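Henness Reading Room: progress report to the Larkine Fund
September

Summer loans

What a summer! We lent 1,755 books between June and the end of August, almost double last year, and the biggest jump came from families who had never had a card with us before. Viola Sartori ran the sign-up table at the Saturday market, and she came back most weeks with her clipboard full (and a bag of peaches).

Story hours

We promised you one story hour a week and ended up running two, one in English and one in Italian. Annunziata Fiore reads the Italian one, and the children now join in with all the voices. A few grandparents have started coming on their own, which we love.
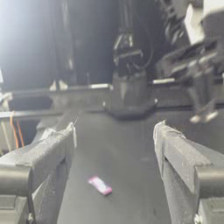 Spending so far

The grant has paid for the new picture books, the floor cushions and Annunziata's hours. We are $300 under on printing, and with your okay we would like to move that money to large-print novels. Piret has a wish list ready and it is a good one.

Still to do

The catalog is behind. Italo Gentile has finished fiction and is partway into local history, where half the pamphlets have no date on them. We expect to have it all entered before the winter break. The Patano branch box also needs a new lock.

Assunta Bortolotti
Henness Reading Room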